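Some Assembly, Considerable Tape

The Batero starter kit arrives in a box the size of a carry-on, and Sonell, the company behind it, says a patient adult can have both arms running in an afternoon. I am an adult. It took me until 17th September, by which point I had owned the box since April.

To be fair, the instructions are good for the first 70 steps. Step 71 says "connect the arm," and then step 72 congratulates you.

What you get is two printed arms, a pair of wrist cameras and a job for them to do: put small household things into a divided tray, and take them out again. The tray is the best-made part. I have eaten off worse.

Kieran Mulcahy runs the weekend course in Wosville that goes with the kit, and he is a calm man. He told me most buyers give up on the wiring. The ones who survive the wiring give up on grip, the bare plastic fingers having strong feelings about anything with a slippery wrapper. His fix is to wrap the tips in something with a bit of tooth and see what happens.

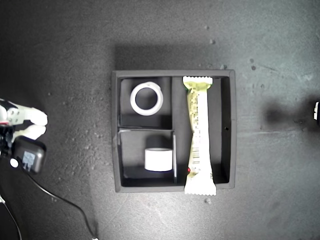
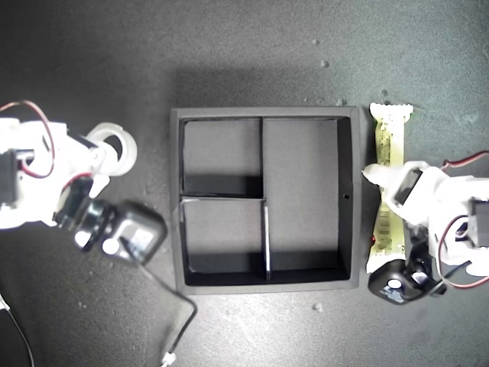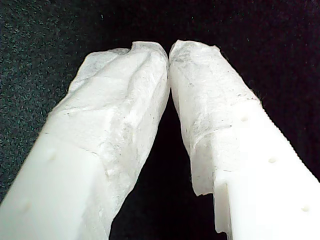 Treasa Coughlan, who bought hers the same week I did, has gone further and ordered replacement fingertips from De Smet. They cost more than my toaster. She says they're wonderful, though she says it quickly — and she changes the subject to software.

The software is fine. It crashed on me 4 times and was polite about it each time. Support answered within 6 hours, from a person called Marloes Van Beek who had clearly met people like me before. She asked whether I had tried step 71 again. I had not.

Would I buy it? If you want your cupboards tidied, no. If you have a spare table and a forgiving household, it's the most fun I've had being outperformed by a toddler's skill set. Sonell sells the second tray separately — I've ordered one.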